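Subject: Re: [ivwood-quotes] sayings for the card swap
Date: May 2020

Hi all,

Catching up on the list with a big mug of tea, so forgive the ramble!

> I'm putting together the friendship set for the next card swap and I
> only have 9 sayings so far. They need to be short, under 35 words,
> and nothing too sappy please. Does anyone have favorites to share?

I have plenty! My file is up to 2,129 sayings now (I started it one November when I was stuck at home with a cold) and close to half of them are on friendship in some way.
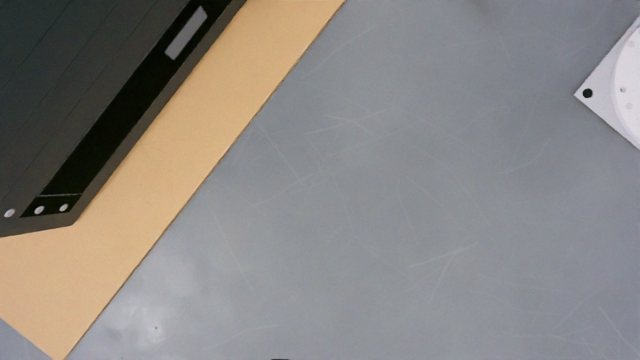

The trouble is that so many have no author, or they have three. I've stopped trusting the big quote sites for that – they all copy each other. If I can't find the line in a book I just put "unknown" under it and move on.

A few I've used on cards before:

A good friend knows which chair is yours.
Call me late, I'll put the kettle on.
Old friends skip the small talk and go straight to the fridge.

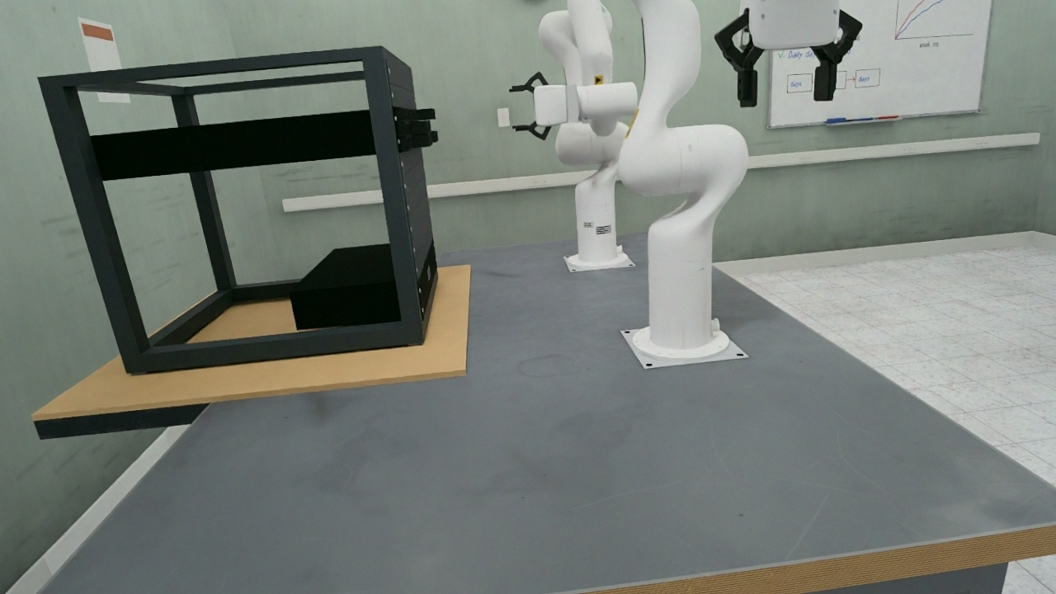 The fridge one went over really well at the Sultton swap, and I had two people ask me to write it out again for them. The kettle one is my aunt's, so please go ahead and use it, she'd be tickled!

For the cards themselves I'm still using the cream stock from Flandunska. You have to buy 400 sheets at a time, but it takes ink nicely and doesn't curl.

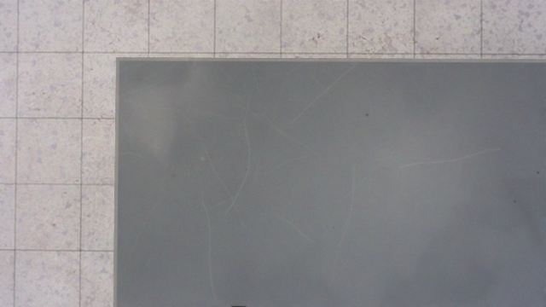
If you want longer ones for the inside of the card I can send those too – just tell me how sappy is too sappy. And does anybody still have the old Yatsenko booklet of proverbs? I lent mine out and would love to borrow a copy.

Hugs from Ivwood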